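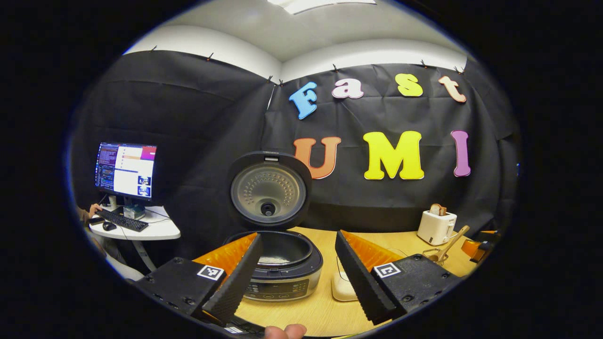 Rice cooker

A rice cooker is a kitchen appliance that boils or steams rice and then stops, or drops to a gentle warming heat, once the grain has taken up its water. The basic kind is a heated base, an inner pot, a lid and a switch, and it is one of the cleverest simple machines ever to sit on a worktop.

How it works

The inner pot rests on a heating plate. In the middle of the plate is a small spring-loaded sensor which touches the bottom of the pot. While there is free water inside, the temperature at the bottom stays close to boiling point, however long the heat is on. Once the water has been absorbed or has steamed away, the temperature climbs quickly. In many basic cookers the sensor holds a magnet that loses its pull at a set temperature a little above boiling. The spring then pushes the magnet away, the switch clicks up and the main heat goes off. There is no clock involved at all! The same cooker can manage one cup or six without being told which.

Dearer models use a chip and several sensors, and change the heat in stages: a warm soak, a fast rise, a steady boil and a rest. Induction cookers heat the metal of the pot directly, which gives a more even result, and pressure models raise the boiling point so that brown rice softens sooner.

History

Electric rice cookers for the home spread through Japan in the 1950s. Before that, rice was usually cooked over a fire in a heavy lidded pot, and someone had to watch it. Early automatic designs used a double pot, with water in the gap between the two. When the outer water had boiled off, a thermostat cut the current. Later cookers did away with the outer pot, and the keep-warm setting followed.

Use

Rice is normally rinsed until the water runs fairly clear, then levelled in the pot. Many makers mark water lines on the inside of the pot, matched to a small measuring cup of 180 millilitres (a traditional Japanese measure, and smaller than a British or American cup, which catches out a great many new owners). Long-grain rice wants a bit less water than the short-grain lines suggest if it is to stay separate. Ten minutes' rest with the lid shut lets the moisture even out, and the rice is then turned over gently with a flat paddle.

Other dishes

Porridge, lentils, barley and steamed puddings all do well in a rice cooker. Congee needs far more water and a pot no more than half full, as it froths. In her booklet One Pot, One Switch, the cookery teacher Danai Konstantinidis gives a splendid lemon and dill pilaf made entirely in a basic model, and a sponge cake that has to be switched on again twice.

Care

The outside of the pot must be dry before it goes back on the plate, and grains of rice stuck to the sensor will make it switch off at the wrong moment. Non-stick pots are best kept away from metal spoons.

See also: Congee, Pilaf, Pressure cooker, Slow cooker, Steaming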